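Lanadent Open Day: People Wanted to Stand Next to a Robot Arm and Answer Questions

Posted in: Casual / Events
Location: Lanadent, Bresisville
Pay: $200 for the day, plus lunch

Every May we open the shop to the public, and every May we find out that our engineers would like to be somewhere else. We are hiring 3 demonstration hosts to do the talking for them.

You will run the sorting table. The arm picks up colored cubes and puts them on plates while visitors watch with their arms folded. Your job is to start the run, say what is going on in normal English, and put the cubes back on the table so it can all happen again. Last year's open day brought in 434 people. A surprising share of them wanted to know if it could fold a fitted sheet. (It can't. Neither can we.) 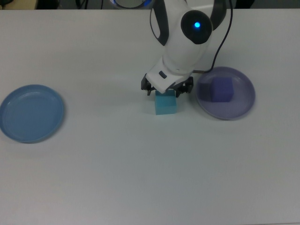 The sorting table: two purple cubes on the purple plate, a cyan one in the gripper, the blue plate still waiting.

No robotics background needed. We will teach you the start button, the stop button and the polite version of "please don't lean on that." Training is the Monday before, 4 p.m. to 6 p.m., and it is paid. Bring questions, ideally the ones an eight-year-old would ask, as you'll be hearing them all day.

You should be:
Able to stand for most of a shift
Comfortable talking to strangers, including strangers who used to work in automation and have notes
Calm when a cube ends up on the floor in front of a full room
18 or older

Spanish is a big plus. So is a voice that carries over an air compressor.

Two of the hosts will be at the sorting table all day. The third covers the Nanina conveyor tour next door, which is louder but has chairs.

To apply, send a few lines to the front office with the subject "Open Day Host." Skip the cover letter. Tell us about a time you explained something to a person who wasn't really listening, and how far you got. Former museum guides, substitute teachers and bartenders have all done well at this.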